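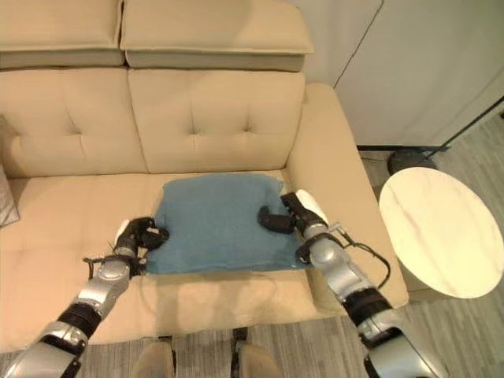 Voters in Lougher will return to the polls in June after the provincial by-election was decided by 14 votes and then set aside on appeal.

Clémence Sabatier, who finished second, had challenged 135 mail-in ballots counted at the Vernthorpe returning office after the 8 p.m. deadline. The tribunal found 80 of them should have been excluded – more than enough to affect the result.

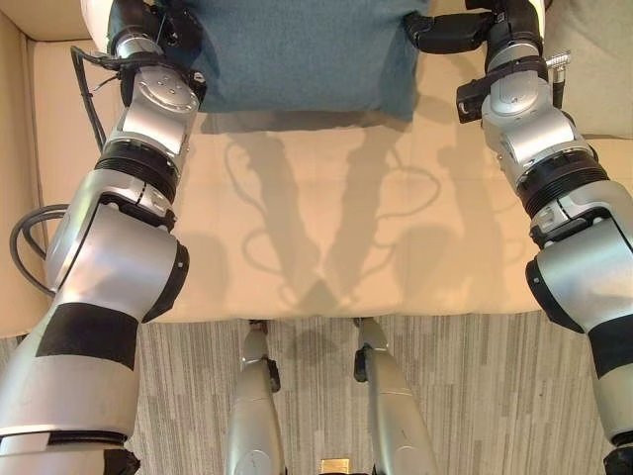 A teal-blue cloth on a pale beige cushioned surface.

Sabatier said she would run again. Nominations close at noon on the last day of the month, and advance polls will open in Netville.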